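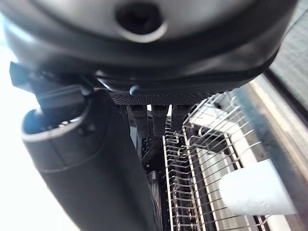

A reader wrote in to say we were being stingy, and that any kitchen arm worth buying pays for itself once you stop counting every spare part. We'd still like to count the spare parts. The answers below are for people who have been handed a budget line marked "robot" and asked to fill it in.

Buying a Robot for Kitchen Work: Frequently Asked Questions
Last updated: 2021-10-31

Should we get one at all?
Maybe. Write down the jobs first, in plain words: move a roll of paper towel, put a plate away, wipe the counter. If you can't get past "help in the kitchen," you aren't ready to ask for a quote. Sales people love a vague list and will fill in the rest for you.

What does the quoted price leave out?
More than you'd hope. The quote we got from Girneck in May covered the arm, its controller and one gripper. Mounting was extra. So were shipping, the second set of finger pads and the training session. Extras came to nearly $3,000, spread over two pages near the back. Ask for one total with everything in it, and don't compare suppliers until you have it.

Is the Nuso hand worth paying more for?
We don't know yet. A hand with fingers looks great in a sales video. Ask to see it pick up soft things and light things, with your own items, on your own counter. If the supplier will only use the blocks they brought along, take that as your answer.

How much floor space should we plan for?
Measure what the arm needs when it moves, then add the cabinets. People forget that doors and drawers open outward, and that handles stick out.
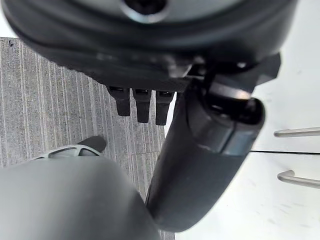 The arm next to the white cabinet, with carpet tile on the other side.

Does the floor matter?
Ask before you sign. If the unit is meant to roll, get the supplier to say in writing which floors it can roll on. Carpet tile has seams. "Most indoor surfaces" is too loose to hold anyone to.

Do we need the Gridis service plan?
Read what it covers. The version we were sent promised a reply within 30 hours, and a reply can be an email saying they got your email. Parts and travel were billed separately. We asked for a repair time and are still waiting for one.

What about Wi, the planning software?
Try it before you pay for a year. It gave us a tidy chart showing 62 percent of our kitchen jobs as "ready to automate." It had no field for what happens when something slips, so we treat that number as advertising.

Can we test in a real kitchen before buying?
You should insist on it. A bench in a showroom has no faucet to reach around and no dish rack with rods for things to catch on. Sunlight on a counter changes during the day too, and cameras can be fussy about that. Make the supplier come back at a different hour.

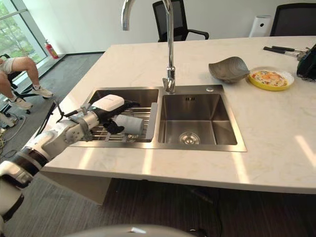 Ask for at least 3 visits, and keep your own notes on each one, including how long setup took and how often a person had to step in. Those minutes belong in the budget. If someone has to stay close by for the whole job, put their wages next to the price of the arm and look at the two together.

Is leasing safer?
It's easier to get out of, as long as the contract really lets you. Check the return shipping clause. Ours put the crate, the freight and any "cosmetic wear" on us.

When will prices come down?
Every supplier we asked said to buy now.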